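Hotasow seed library finds a bigger home

2024-06-22

Gardeners in Hotasow will have a good deal more room to swap seeds this winter, now that the little seed library has moved out of the hallway at the old post office and into the front room of the neighbourhood house on Kasten Street.

It began in February, when Kerstin Gerlach brought in her spare bean and tomato seed in old envelopes and left it on the windowsill for anyone who fancied it. People did fancy it, and they brought back their own (parsley, silverbeet, a very handsome pumpkin), and before long the hallway was no place to stop for a chat. The library now has 80 varieties to share, and around 40 households have signed up to borrow.

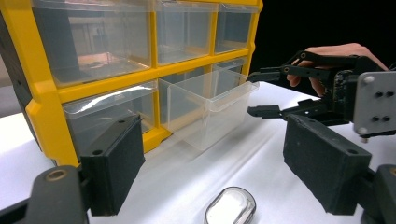

Theda Baumgart would like to see more flowers in the collection, as she feels the vegetables have had it all their own way so far and the bees deserve some favours too. She has promised a big bag of hollyhock and cornflower seed from her own garden as soon as she has finished cleaning it.

Borrowing is free and couldn't be simpler. Take up to two packets on each visit, grow what you can, and if the season is kind to you, let a few plants go to seed and bring some back, labelled with the name and the year. There is no fuss at all if the snails get there first!

The front room is open every morning until noon, and Till Kettler will be giving a talk on saving broad bean seed once the new shelves are up.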